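Contra a casa que se compra inteira

Tenho uma birra antiga com catálogo de loja de casa. Começou quando me mudei e passei uma tarde inteira a percorrer o site da Stuvden, convencida de que precisava de um "conjunto de boas-vindas" com 14 peças, todas no mesmo tom de areia. Comprei. Metade continua na caixa, e a outra metade faz-me sentir hóspede na minha própria cozinha.

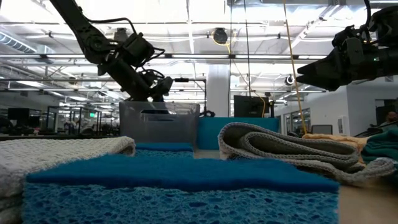 A minha avó nunca comprou um conjunto na vida. As coisas iam entrando em casa uma a uma, quando faziam falta, e saíam quando já não serviam nem para o chão. Esponja azul de duas camadas, a mais escura para esfregar e a outra cheia de buraquinhos, um pano branco grosso dobrado ao lado, outro cinzento, de malha, que não combinava com nada — e estava a cozinha equipada! Ninguém entrava ali a perguntar pela paleta de cores. Entrava-se para comer, e comia-se muito bem, por sinal.

O que me irrita no catálogo é a pressa. A Pinberg vende agora uma "casa completa" por 1.191 euros, com talheres, toalhas, almofadas e até uns livros de capa bege (juro, livros escolhidos pela capa). Chega tudo no mesmo dia. E depois? O que é que se faz com uma casa que já vem acabada? Eu gosto de viver uns meses com um canto vazio, a embirrar com ele, até perceber que ali fica bem uma cadeira.
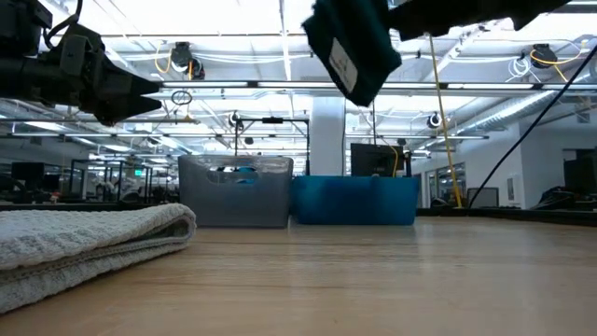

Tempo de leitura: 2 minutos

Já sei o que me vão responder: que nem toda a gente tem tempo para feiras e sótãos de família, que quem arrenda por um ano quer é resolver a vida. Concordo, e não tenho nada contra quem compra o prato barato na Klinhom. O prato barato é uma coisa excelente. Implico é com a ideia de que o prato tem de vir com a taça, a taça com o tabuleiro e o tabuleiro com a vela que cheira a figo.

Cá em casa fiz uma regra: uma coisa de cada vez, e só depois de lhe ter sentido a falta. Estive de abril a junho sem escorredor de massa.
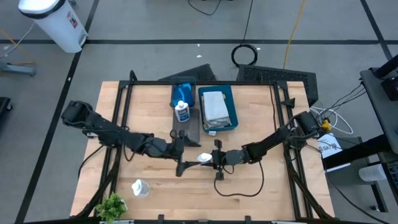
Usei a tampa do tacho, queimei os dedos duas vezes e, quando finalmente comprei um, fiquei contente como se tivesse comprado um carro. É vermelho, feio, de esmalte, e dou por mim a mostrá-lo às visitas. Do conjunto cor de areia nunca mostrei nada a ninguém. Entretanto a Ferkberg mandou-me um vale de desconto para "completar a minha coleção". Está colado no frigorífico, com a lista das compras escrita nas costas.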